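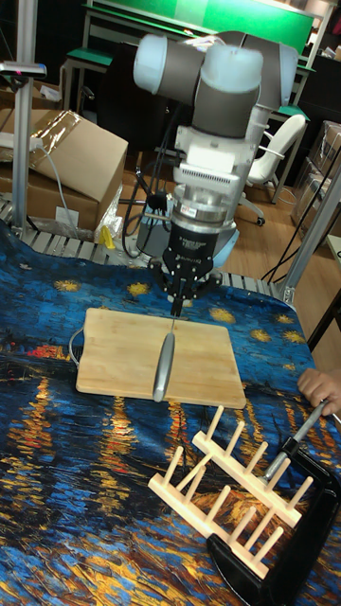

Ordering and Caring for Osberg Tablecloths: Frequently Asked Questions

Last updated 22 November 2018

Ordering

How do I know what size to order?

Measure the length and width of your table, then decide how much cloth you want hanging down. Add twice the drop to each measurement. A 40-inch square table with a 15-inch drop on each side needs a 70-inch square cloth. If your table has leaves, measure it with the leaves in.

Can I get a cloth cut to a size you don't list?

We cut custom sizes in plain colors only. Printed cloths are made as one panel and the design is placed to fit, so cutting one down would take off part of the border or the picture. Send custom requests to Maricruz Chávez in the workroom and include both measurements. Please say whether they are table measurements or finished cloth measurements.

Do you send fabric samples?

We send up to 2 samples per household at no charge. For printed cloths the sample shows the fabric and part of the color range, but not the whole design.

Which is better for daily use, a print or a plain cloth?
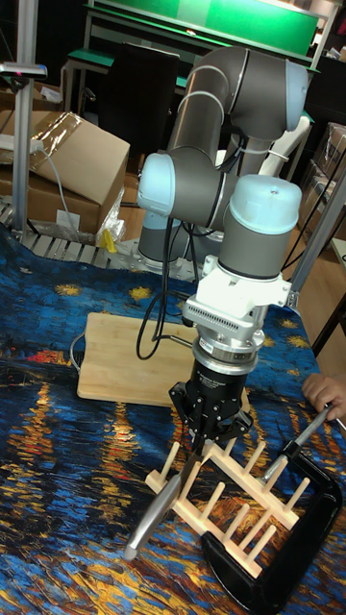
Daily cloths get marked, and the color you choose decides how soon you notice. Plain white and cream show everything. Plain navy hides coffee and wine but shows flour, salt and lint. A picture print like the Van Gogh-style night sky here, with yellow stars on deep blue and streaks of orange and gold, has enough going on that a small spot is hard to find. You still have to wash it, of course. Plates with a pattern of their own can look crowded on a cloth like that, and most people who buy one use plain dishes with it.

Washing and drying

What temperature should I use?

Wash printed cloths in cold water and plain ones in warm. Turn prints inside out first. Use a regular liquid detergent and skip the bleach, including the kind sold for colors. Wash a new dark cloth by itself the first time.

How do I get candle wax out?

Let it harden, then lift off what you can with a dull edge such as a spoon. Put a paper towel on each side of the spot and press with a warm iron, changing the paper as it takes up the wax. Wash as usual afterward. Colored wax may leave a tint, and a second round with stain remover usually takes care of it.

Can I put it in the dryer?

Low heat is fine for the cotton blends. Take the cloth out while it is still slightly damp and smooth it by hand. The Rimik linen line should be hung up. It will shrink in a dryer, and we don't replace cloths that have been machine dried against the label.

My cloth has a fold line down the middle that won't iron out. What can I do?

Spray the line with water, leave it for a few minutes and iron from the back. For storage, roll the cloth around a cardboard tube. If you have to fold it, fold it in a different place each time.
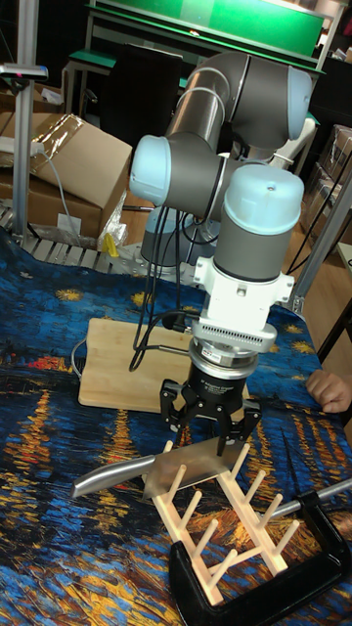

Do I need a pad under the cloth?

A pad is worth having on a polished or painted table. It keeps the cloth from sliding and gives the finish some protection from warm dishes. Cut it slightly smaller than the tabletop so that it doesn't show at the edge. It won't make the table heatproof – use a trivet for anything straight from the oven.

Returns and repairs

How long do I have to return a cloth?

You have 40 days from delivery. It has to be unwashed and in its original wrapper. Custom sizes can't be returned unless we cut them wrong.

Do you repair hems?

We repair hems on any cloth we made. Wash it first, mark the spot with a safety pin and mail it with a note to Berenice Solís, Repairs, Osberg. July is our slowest month for repairs if you can wait.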